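Athlétisme universitaire : « On court mieux quand on a un mémoire à rendre »

Elle entraîne depuis neuf saisons la section demi-fond de l'université de Dreton, et quand on lui demande de résumer l'année écoulée, elle éclate de rire. « Vous avez combien de temps ? » Nous avions une heure, elle en a pris deux, et on ne les a pas vues passer.

Il faut dire que la matière ne manque pas. En novembre, ses étudiants ont remporté le cross par équipes des universités de la région, devant Azevedo, qui le gagnait à chaque édition depuis l'ouverture de son centre d'entraînement. Puis est venu l'hiver, avec un record de la salle sur 800 mètres, battu par un étudiant de deuxième année en géologie qui n'avait jamais mis de pointes avant son arrivée sur le campus ! « Il faisait du handball, raconte-t-elle. Il est venu à une séance parce que son colocataire n'osait pas y aller seul. Le colocataire a arrêté au bout de trois semaines, lui est resté. »

Cette histoire, elle l'aime beaucoup, et on comprend vite pourquoi. La section n'a pas de concours d'entrée, pas de chrono minimal. On s'inscrit à la rentrée, on vient courir, on voit. « Chez nous, il y a des gens qui visent les championnats nationaux et des gens qui veulent juste finir un dix kilomètres avec leur mère. Ils s'échauffent ensemble. Le mardi comme le reste de la semaine, c'est le même tour de parc pour tout le monde, et ensuite on se sépare par allures. »

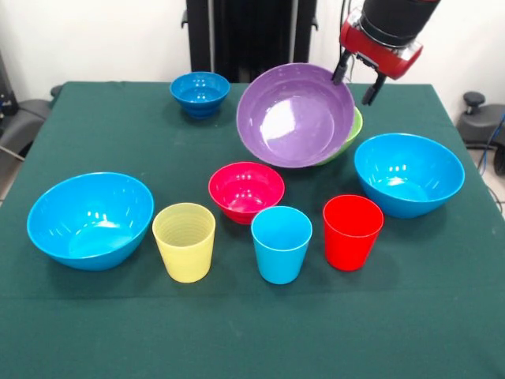
Sur la question des études, elle devient intarissable. Les séances ont lieu à 7 heures du matin ou à 18 h 30, jamais entre les deux, pour ne mordre sur aucun cours. Pendant les partiels, l'entraînement devient libre : chacun reçoit son programme et le suit comme il peut. « Au début, mes collègues d'autres facs me disaient que j'étais folle, qu'on allait perdre toute la forme acquise. On a perdu un peu, oui, la première année. Après, les étudiants ont appris à se débrouiller. Et je vous assure qu'on court mieux quand on a un mémoire à rendre, parce qu'on sort de la bibliothèque avec une envie folle de bouger ! »

Elle-même a soutenu sa thèse en physiologie tout en préparant un championnat, et elle garde de cette période un souvenir « épouvantable et merveilleux ». Elle relisait ses chapitres dans le car, se trompait de dossard, oubliait de manger. C'est de là que lui vient une règle à laquelle elle tient : dans les déplacements, il y a toujours une heure de silence à l'aller, pour ceux qui travaillent. Au retour, on chante.

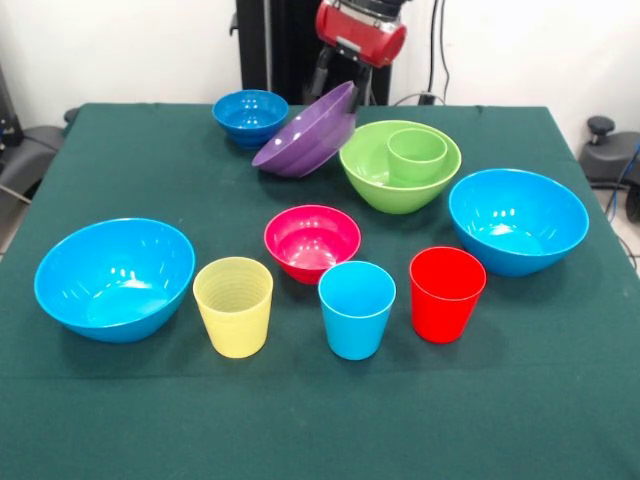

La piste, les vestiaires et le reste

Le stade, lui, a longtemps été le point faible. La piste de Dreton datait d'une autre époque, avec un virage où l'eau stagnait dès octobre (les anciens l'appellent encore « la mare »). Elle a été refaite l'été dernier, et les premières foulées sur le nouveau revêtement ont été réservées aux débutants de la section. « J'y tenais absolument. Les meilleurs ont attendu derrière la main courante en les encourageant, et je crois que ça a été mon plus beau moment de l'année, avant même le titre. »

Pour l'inauguration, le meeting a attiré 1 546 spectateurs, un chiffre qu'elle cite au spectateur près, avec une fierté qu'elle ne cherche pas à cacher. L'édition précédente en avait réuni 1 372, ce qui était déjà très bien pour de l'athlétisme universitaire un soir de pluie. Les tribunes sont restées pleines jusqu'au relais final, gagné par les filles de Mondia au terme d'une dernière ligne droite que tout le monde, ici, continue de commenter. « On a perdu de la largeur d'un maillot. Mais quelle course ! J'ai crié pour les deux équipes, je crois, je ne savais plus. »

Reste la question des vestiaires, trop petits, et celle du chauffage de la salle de musculation. Elle en parle avec les services de l'université, patiemment, depuis des années. Elle y croit toujours.

Cap sur Prisanari

La prochaine échéance, c'est le tournoi de Prisanari, où la section n'est encore jamais montée sur un podium. Le parcours de cross y est redouté : une longue montée sablonneuse, deux fossés, puis une arrivée en faux plat. Environ 200 étudiants y sont attendus, venus de tout le pays. Elle y emmènera un groupe mixte, avec quelques habitués et plusieurs coureurs qui n'ont jamais pris un départ aussi dense.

« Je leur ai dit de partir doucement, ils ne vont pas m'écouter, et dans la montée ils penseront à moi. » Elle regarde l'heure, ramasse son sifflet et son chronomètre. L'échauffement commence dans cinq minutes, et elle compte bien courir avec eux.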